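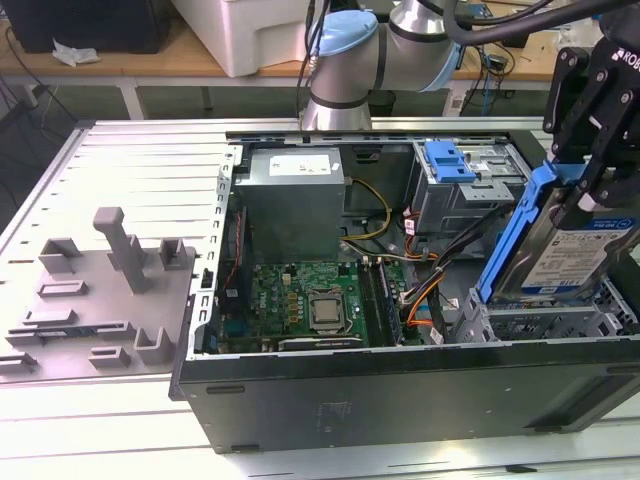
ジナシュ・カッサさんが中古パソコンの修理店「ノルカウ」を開いたのは、子どもの手が離れた年の4月だった。それまでは16年間、町の図書館で貸出カウンターに立っていたという。どうしてまた、と尋ねると、カッサさんは湯のみを両手で包んだまま、しばらく窓の外を見ていた。

「図書館にいると、本のことより機械のことを聞かれるんですよ。写真が開けないとか、印刷ができないとか。本当は担当の人がいたんですけど、皆さんなぜか私のところへ来るの。話しかけやすい顔だったのかしらね」

最初は自宅の食卓が作業台だった。夕飯どきになると部品をお盆ごと棚へ移し、食べ終わるとまた下ろす。ねじを一本、味噌汁のお椀の中で見つけたこともあるそうで、その話をするあいだ、カッサさんはずっと笑っていた。今の店は商店街のはずれ、もとは布団屋だった建物で、奥の畳の間だけはそのまま残してある。取材にうかがった水曜日の午後も、近所の方がその畳に腰かけて、修理とは関係のない話をひとしきりして帰っていった。

持ち込まれるのは、十年選手の古い機種が多い。新しいものを買ったほうが安くつく場合は、はっきりそう言う。それでも直してほしいと言われることが少なくないのだと、カッサさんは話す。

「家計簿がね、入ってるんです。亡くなったご主人がつけていた家計簿。見てもスーパーの名前と金額だけなんですけど、奥さまはそれを毎晩読んでいらしたんですって。電源が入らなくなって、三日眠れなかったと聞いたら、こちらも眠れませんよ」

その家計簿は、無事に取り出せた。248か月分あったという。カッサさんは印刷して綴じることを勧め、表紙には図書館時代に覚えた製本のやり方で布を貼った。お礼にいただいた梅干しの壺が、まだ台所にあるそうだ。

うまくいかなかった話も、こちらが聞く前にしてくださった。開店した年の冬、学生さんの論文をどうしても救えなかったことがある。その人はコリンヌ・ムベキさんといい、落ち込むカッサさんを逆に慰め、半分ほどを記憶で書き直して、締め切りに間に合わせた。今では月に一度、店の奥で開く「写しの会」を手伝っている。大事なデータをもう一か所に写しておくだけの集まりで、お茶とお菓子が出る。始めた頃は三人だったのが、先月は23人になり、座布団が足りなくなった。

「写しておきましょうね、としか言わないんです、私。でも一人だと、みんなやらないでしょう。お茶を飲みながらなら、待っている時間も苦になりませんから」

会の参加費は200円。ほとんどがお菓子代に消える。最近は隣町のバーカムからもバスで通ってくる方がいて、帰りの便に合わせて終わりの時間を少し早めた。

これからのことを聞くと、店を広げるつもりはないと言う。ただ、畳の間に本棚を置きたいのだそうだ。修理を待つ人が読めるように、料理の本と、できれば推理小説も。

「犯人が分かる前に修理が終わったら、貸してあげます。返却は二週間以内で」

そう言ってから、カッサさんは電話に出るために立ち上がった。受話器の向こうの声はずいぶん慌てているようで、「大丈夫ですよ、まず電源はそのままにしておいてくださいね」と、ゆっくり繰り返していた。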